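From: Recep Gökçe
To: home-automation list
Date: March 9, 2022
Subject: Re: [home-automation] Can a machine tidy a bedroom yet?

Zuleica Xavier wrote:
> My vacuum robot does the floor well, but I must pick up everything first.
> When will something do this part for me? I would pay for it today.

Dear Zuleica,

I think you will keep your money for a while. The floor is flat and a vacuum never has to decide what a thing is. Picking up is another job. In February I read the Unari report, where the arm put 432 of 519 objects into the correct box. It sounds good, but these were hard blocks on a plain table, and one block took nine seconds.

Now take a child's toys on a bed. A doll in a romper is soft, it can lie with the head down, and small packets hide behind its legs. The gripper must choose – a leg, the cloth, the body?

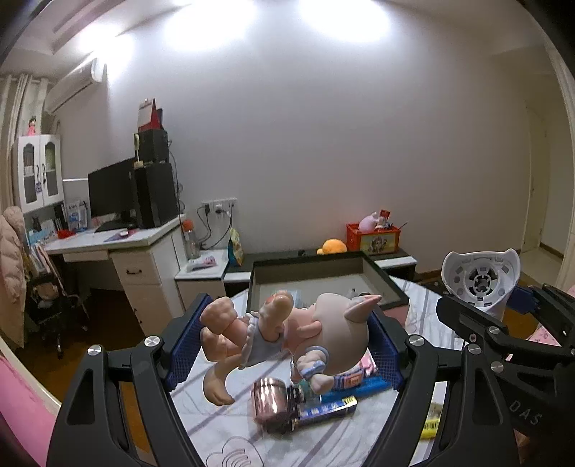 Bülent Tatlı answered me off the list that grasping is the smaller problem, and that he would wait for a machine that knows where each thing belongs. I agree with half of it. My guess is five years for the grasping, and for the rest I do not want to guess.

Regards,
Recep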